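Setting up speech on your Lekura reader

4. Hold the round button until you hear two beeps, then let go. The reader will start talking pretty fast! Press the left arrow a few times to slow it down (I keep mine at 49).

5. Press Menu and arrow down to Voices. Pick one and press the round button again.

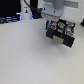

Note: if it goes quiet after you pick a voice, plug in your headphones and pull them out again. Mine does this every so often.

Caution: don't choose Reset All here, it wipes your bookmarks too.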